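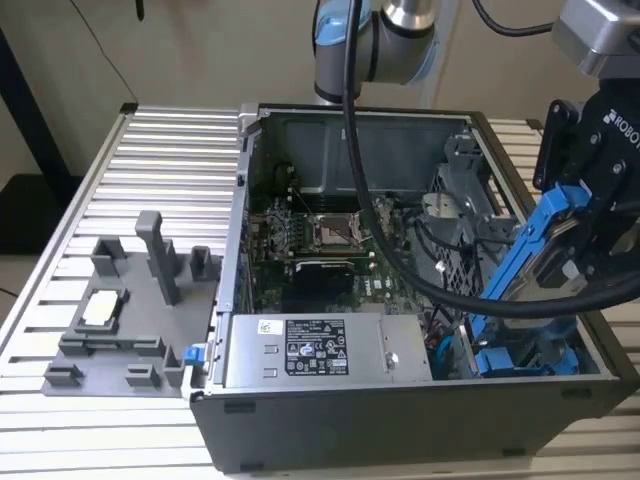

Cell 3, gripper holding the blue drive carrier, tower on its side on the slotted table

Gripper loses the drive carrier on the way out, but only after lunch

Asked by Moushumi Munasinghe, Fri 1 July
Tags: teardown cell, gripper, cable routing, fixtures

I look after one arm at Planby that takes old office desktops apart. The tower goes on its side on the table, the arm pulls the drive in its blue plastic carrier, then goes for the processor, which gets parked in a printed fixture to the left of the machine. In theory I drink coffee during all this.

Mornings are fine. After the lunch break the carrier starts twisting in the fingers as it comes out of the cage. It leaves the bay at an angle, sometimes a big angle, and about one time in four the arm then tries to put a crooked carrier through a space made for a straight one. The space wins.

What I've done so far:

Wiped the finger pads with alcohol. Better for an hour, possibly because I wanted it to be.

Raised the grip force two notches. It now leaves dents in the carrier and still twists it.

Retaught the pick point. Twice. The second time I put it back where it was.

Swapped the tower for a different one of the same model. Same thing.

The tower sits against hand-set stops in the table slots. The thick black cable from the upper joint hangs down in a loop over the motherboard and comes back up to the gripper. It has hung that way since the cell was moved from Flaltonley in May, and I have stopped seeing it, the way you stop seeing a sofa. The controller logs code 908 on some of the bad picks, and the manual explains 908 as "grip event," for which I thank them.

Pads are original, 4000 cycles on the counter. Is that a lot? What would you look at first?

3 answers

Roy Haworth
Accepted answer, 14 votes

Look at the sofa.

A loop that hangs into the case is going to touch something, and on your job it has a whole open computer to choose from: the edge of the chassis, the drive cage, the socket bracket if you leave that standing up. When the arm backs out with the carrier, the loop drags, and the drag arrives at the wrist sideways. Your fingers are holding a smooth plastic thing by a small area. It pivots. More grip force won't help much, as your dents have been trying to tell you.

As for why lunch, what happens to the arm over the break? If it parks somewhere with the last joint turned well away from the work, the cable can relax into a different lie and come back hanging lower. Ours did it on a palletizer for most of a year and we blamed the night shift.

To check it:

1. Run the drive pick at 10 percent speed with no tower on the table. Watch the wrist cable and nothing else.
2. Put the tower back, same speed, and watch for the loop touching metal. Do one right after a morning start and one right after the break.
3. Tie the loop up temporarily to the upper arm with hook and loop strap. Don't use zip ties yet, you will be moving it. Leave enough slack that the last joint can go to both ends of its travel without pulling the connector. Jog it there by hand and look.
4. Run a batch with the grip force back at the old setting.

If it behaves, do it properly with a swivel clamp above the wrist. Then inspect the cable jacket along the part that was hanging in the case. Sheet metal edges are not kind, and if you find a cut through the jacket, replace the cable before running again.

Power off and air off before you put your hands in to strap anything. I've got a thumb that agrees with me.

Colette Riviere
5 votes

Roy is probably right, but 4000 cycles on original pads is plenty if they're the soft kind. Ours get changed at half that. Press a fingernail into the pad: if the mark stays, or the face has gone shiny, order new ones.

Also check your stops. Hand-set stops in slotted rail creep, a little every time somebody slides a tower up against them with enthusiasm. Scribe a line across the stop and the rail at the start of shift and see if it still lines up after lunch. That costs you one scratch.

I'd retime the pull too. We come straight out for the first part of the stroke and only let the wrist rotate once the carrier is clear of the cage. If your program blends those two moves, a worn pad will show it up right away.

Hajar Ezzat
0 votes

Have you tried turning the speed up? We had a gripper issue at Brunetley and it went away when we updated the firmware. Different make and it was a vacuum one but worth a try.

Comments on the accepted answer

Moushumi Munasinghe: It was the cable. At slow speed after the break it catches the edge of the drive cage, hangs on for a second, then lets go with a little flick. I've been standing next to this for weeks. Strapped it up, force back to normal, 135 picks since without a twist. The park position does turn the last joint nearly all the way around. I've changed that as well.

Roy Haworth: Jacket?

Moushumi Munasinghe: Scuffed, not cut. New pads are ordered too, Colette's fingernail test left a mark you could read by.

Ximena Meléndez: Same code on mine, no cable in the way, so 908 must cover more than one thing. Should I start a new question?

Roy Haworth: Please do. Put the gripper model in it.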